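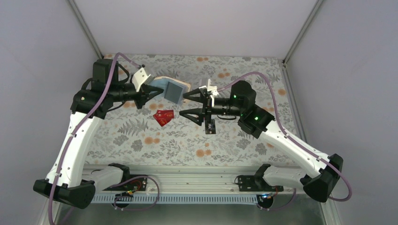 *Light blue piece with the tan edge, above the floral cover. The two red ones are lying just below it.*

Saturday, 3rd February

Hi all,

I'm replying to the whole list, as the question went to the whole list. For those who deleted it, the original:

> I've been going through the sewing shelf and I think we should stop making flat pieces and put all our effort into the Brinesum pattern, the one with the curved edging and the slanted panel on the front. It uses up the small scraps, the edging hides a bad seam, and people at the January table picked it up more than anything else. Fladis has the tan binding in 200 yard rolls and I'd like to order one this week. Also, can we please keep the floral cover on the work table for good? It makes everything look nicer and it saves the surface.
>
> Theano Triantafyllou

Theano, I like your sewing and you know I do. I'm not sold on the plan.

Take the edging first. You say it hides a bad seam. My experience with binding on a curve is that it hides one bad seam and shows you a worse one. I made four of these over the holidays and the only one I'd let out of the house was the one where I gave up on the machine and finished the corner by hand. It took a whole evening. If the idea is to get scraps off the shelf, I can cut a stack of flat squares in that time and still eat dinner.

Second, the tan. It looks fine against the light blue, I'll give you that. We have hardly any light blue left. What we have is the Sotiropoulos donation, which is brown, mustard and a green I can only call hospital, and tan next to mustard looks like a mistake. Has anyone tried it? I mean sewn it, in daylight, and looked at it the next morning. I'd want to see one before we own 200 yards of the stuff.

Third, "people picked it up." People pick up anything with a panel on the front. They want to find out if it's a pocket. I stood at that table most of the afternoon and watched them poke a finger at it, put it down and walk over to the jam. Picking up is one thing and buying is another, and I'd like to see the sales slip before we reorganize the shelf around it. The last one I saw said $689 for the whole day, with no breakdown at all, so I don't know how anybody can claim one pattern did better than another.

Now the floral cover. I've got nothing against flowers. But try finding a dropped pin on it. Try cutting a straight line when the thing under your ruler is all petals. I marked a panel on it last week with the gray chalk and had to hold my head sideways to see where I'd been. Red shows up well enough on it, so maybe the people who work in red are happy. For blue-gray on a busy print, no thank you. And a cloth cover slides. I clipped mine down and it still crept toward me every time I pulled the shears back. If we need to protect the surface, Stoton sells a plain cutting mat, and a plain mat has lines on it that you can use.

What I would go along with:

- We make a small batch in whatever light blue is left, and someone other than Theano or me does the binding, from the written instructions only.
- One test piece in the mustard with the tan, brought to the next sewing night.
- The floral cover comes out for the sale table and goes back in the drawer for cutting.
- No order to Fladis until we've seen the above. Short lengths from the remnant bin will do for a test.

As for the instructions, step five says "ease the binding around the curve." Ease it how? Clipped, steamed, stretched, prayed over? Whoever wrote that has done it a hundred times and forgotten what it's like the first time. I'd like that fixed no matter what we decide.

If I'm the only one who feels this way, say so and I'll go back to my squares. But please say it on the list. Two people have already told me in the parking lot that they agree with me, and then I read the thread and they'd both written "great idea!"

One more thing, the good pinking shears are missing from the second drawer again.

Marge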